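Counting puzzles: loose tiles or trays?
Started by Dede Quansah, April
Last updated: 16:20

Dede Quansah
My son turns four next month and can say his numbers up to ten but loses track when he has to match them to objects. Are the wooden matching puzzles worth buying, or should I stick with buttons in a bowl?
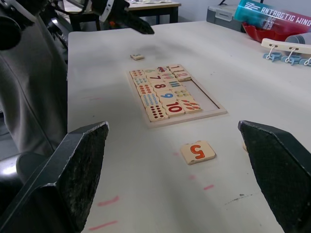
Matching a number to a set is a separate skill from reciting, so I'd like something that does both. The tray sort has numerals on some tiles and coloured dots or shapes on others. My worry is he'll learn where the 5 goes and never look at the dots.

Igor Kadlec
He will. Ours did the whole tray by position. Buttons cost nothing.

Boglárka Pintér
Disagree. Take most of the tiles out and only give him 3 pairs. Picture tiles are a good start if numerals put him off, ice pops and so on. 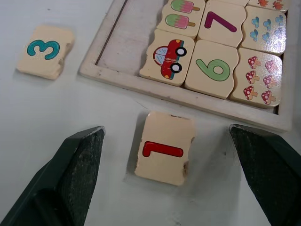
Benedek Szabó thinks three pairs is too few and says his daughter was bored by the second go. I'd still start there and add a pair when it gets easy.

Igor Kadlec
Or count the stairs. We have more than enough of those.

Dede Quansah
Will try both. He also wipes the table clear when he's cross, so I'll keep the spare tiles in a tub.
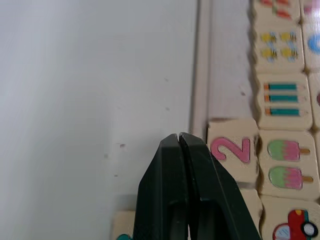

Recent threads
- Draveck stacking cups, any good?
- Writing the 3 backwards
- Wesbridge toy library opening hours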